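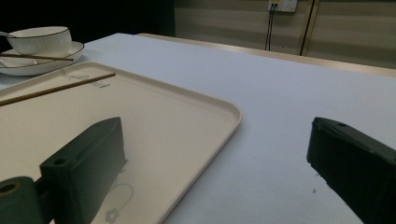
Tray, bowl, saucer and chopsticks on a covered table.

Setting and Clearing an Individual Tray Place Setting

Dining Practice Guide, Bandara Residential Training Center
Prepared by Iresha Weerasinghe. Reviewed by Ha-neul Choo. Last revised June 17, 2020.

Purpose

These instructions describe the standard method for setting one place on an individual tray with a bowl, a saucer, a spoon and a pair of chopsticks. They apply to the breakfast room and to the two upstairs dining areas. Trainees are expected to read the guide before their first dining shift and to keep a copy with their shift notes.

The method replaces the one issued in April, in which the bowl was carried to the table on the tray. Bowls are now placed on the table separately, to the left of the tray.

Items required for each place

One rectangular tray with a raised rim
One saucer
One small bowl
One spoon
One pair of chopsticks

Trays are kept on the lower shelves of the Predska cabinet, in stacks of no more than 22. Bowls and saucers are kept on the shelf above. Chopsticks are stored in pairs in the drawer. A single chopstick found without its partner should be placed in the box marked Odd Pieces and reported at the end of the shift.

Before you begin

Wash and dry your hands. Wipe the table, or, where a cloth is used, smooth it from the center toward the corners and brush off any crumbs. A cloth with a visible stain must be changed. Small specks that brush away do not require a change of cloth.

Inspect each tray on both sides. Trays with a chipped rim or a sticky surface are returned to the kitchen. The same applies to bowls and saucers, which should be checked by running a dry fingertip along the rim.

Setting the place

1. Put the tray down squarely in front of the chair, with its long side parallel to the edge of the table. Leave a margin of around two fingers between the tray and the table edge.

2. Turn the tray so that any printed words can be read by the person who will be seated.

3. Set the saucer to the left of the tray. It should not touch the rim.

4. Place the bowl on the saucer and center it. Hold the bowl by its sides and keep your thumb out of the inside.

5. Place the spoon in the bowl with the handle pointing toward the diner's left hand.

6. Lay the chopsticks on the tray last, side by side, with the tips even.

Position of the chopsticks

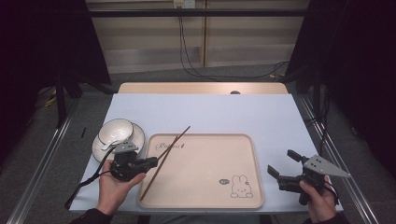
Chopsticks may be laid straight or on the diagonal, according to the meal. The straight position, along the near rim, is used at formal lunches. The diagonal position is used at breakfast and whenever the center of the tray is needed for a plate. On the peach-colored Rabbit tray, the pair lies diagonally across the left part, with the thicker ends toward the lower left corner and the tips extending past the top rim, and the small bunny near the lower right corner remains uncovered. Trainees should follow this arrangement for all decorated trays. Do not cross the chopsticks, and do not stand them upright in the bowl.

Clearing the place

Clear in a fixed order so that nothing rolls or slides. Pick up both chopsticks together and hold them in one hand. Remove the spoon from the bowl and lay both utensils in the Ruton utensil bin. Lift the bowl and saucer as one unit, supporting the saucer from beneath. The tray is removed last and carried level with both hands — never under the arm.

Bowls go to the left side of the sink and saucers to the right. Wooden chopsticks are washed by hand and are not left to soak. Dry them with a clean towel and allow them to stand in the rack for 30 minutes before they are put back in the drawer.

Common errors

Saucer placed partly on the tray. Move it to the left until it rests fully on the table.

Chopstick tips uneven. Pick up the pair, align the tips with a fingertip behind the thick ends, and lay them down again.

Questions about this guide may be directed to the dining office, Room 51. Requests for replacement trays should be made on Form 3, available from the same office.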